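# 초록 수세미를 위한 변명

설거지 이야기를 꺼내면 다들 세제나 고무장갑, 요즘은 식기세척기 이야기부터 하는데, 나는 아무래도 수세미 쪽에 마음이 간다. 그것도 예쁜 뜨개 수세미나 천연 수세미 말고, 어느 집 싱크대에나 하나쯤 있었을 법한 네모나고 꺼끌꺼끌한 초록색 수세미 말이다. 우리 어머니는 이걸 꼭 반으로 잘라 쓰셨다. 가위가 잘 안 들어서 끝이 늘 비뚤었고, 나는 지금도 반듯하게 잘린 수세미를 보면 남의 집 물건 같다.

몇 해 전부터 주변에서 초록 수세미를 슬슬 치우기 시작했다. 색이 촌스럽다는 것이다. 싱크대는 하얗고 수전은 까만데 그 옆에 초록색이 떡하니 있으니 눈에 거슬린다고들 한다. 이해는 한다. 나도 한때 회색 수세미를 네 개들이로 사서 써 봤으니까. 보기에는 참 점잖았는데 눌어붙은 냄비 앞에서는 너무 점잖아서, 결국 두 주를 못 채우고 동네 마트에 가서 원래 쓰던 것을 집어 왔다.

물론 아무 데나 쓰면 안 된다. 나도 큰맘 먹고 산 Rostico 프라이팬을 이걸로 한 번 문질렀다가 두고두고 속이 상했다. 산 지 나흘 된 팬이었다. 그때는 수세미 탓을 했는데, 설명서를 읽지도 않고 식용유 상자 밑에 깔아 둔 사람은 나였다. 꺼끌꺼끌한 것은 꺼끌꺼끌한 일에 써야 한다. 된장찌개 뚝배기 둘레, 석쇠, 가스레인지 삼발이, 그리고 흙 묻은 감자까지. 감자 씻는 수세미는 따로 둔다. 햇감자는 힘을 조금만 줘도 껍질이 훌렁 벗겨져서 그대로 조림 냄비에 넣으면 되는데, 이 맛에 봄이 지나면 감자를 자꾸 산다.

나는 살림 도구를 고를 때 너무 멀리 가지 않았으면 좋겠다고 생각하는 편이다. 수세미 하나 사려고 후기를 123개나 읽은 날이 있었는데, 다 읽고 나니 눈이 침침하고 싱크대에는 점심 그릇이 그대로 쌓여 있었다. 그날 장바구니에 담았던 제품은 이름도 기억이 안 난다. 수세미는 닳는 물건이고, 닳으면 바꿔야 하는 물건이다. 비싼 것을 사면 아까워서 오래 붙들고 있게 되고, 그러다 보면 냄새가 난다. 싸고 튼튼한 것을 사서 제때 보내 주는 편이 부엌에도 내 마음에도 낫다.

보내 주는 순서도 있다. 설거지에서 물러난 수세미는 싱크대 배수구로 가고, 거기서 조금 더 일하다가 화장실 바닥 줄눈이나 베란다 화분 받침으로 간다. 누구는 궁상맞다고 하겠지만 나는 이게 꽤 괜찮은 질서라고 본다. 귀퉁이를 조금씩 잘라 내어 단계를 표시해 두면 식구들도 헷갈리지 않는다. 우리 집은 한 귀퉁이가 배수구, 두 귀퉁이가 화장실이다. 남편은 이 규칙을 외우는 데 한참 걸렸고, 그 사이에 밥공기 몇 개를 내가 몰래 다시 씻었다.

다만 플라스틱 부스러기가 걱정된다는 말에는 나도 할 말이 많지 않다. 그래서 유리컵과 밥그릇은 삼베로 짠 것을 쓰고, 초록 수세미는 정말 힘이 필요할 때만 꺼낸다. 그렇게 나누고 나니 예전보다 훨씬 천천히 닳는다. 다 쓰고 나면 꼭 짜서 눕히지 말고 세워 둘 것. 눕혀 두면 밑면이 밤새 축축하고, 아침에 집어 들 때 그 미끈한 느낌이 영 싫다. 전용 받침이 없으면 빈 머그컵에 기대 놓아도 되고, 우리 집에서는 이가 나간 간장 종지가 벌써 여러 해째 그 일을 하고 있다. 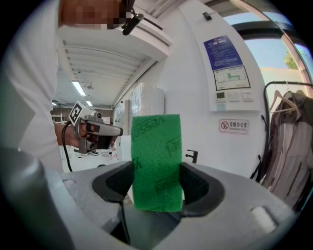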